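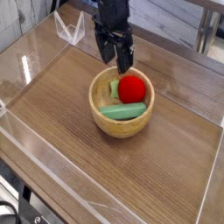
*A red ball in a round wooden bowl*

## What does a police dog do all day?

Police dogs have amazing noses! A dog can follow the trail a person leaves across a field, even when there's nothing to see at all. At Hendwood, a young dog called Leung is learning how. Her handler, Tyson Lapointe, hides an old glove up to 200 metres away, and off she goes, nose down and tail up!

When she finds it she lies flat and waits. Then it's playtime (her favourite bit!).

Leung lives with Tyson, so they go home together after work. If you meet a police dog, always ask the handler before you stroke it.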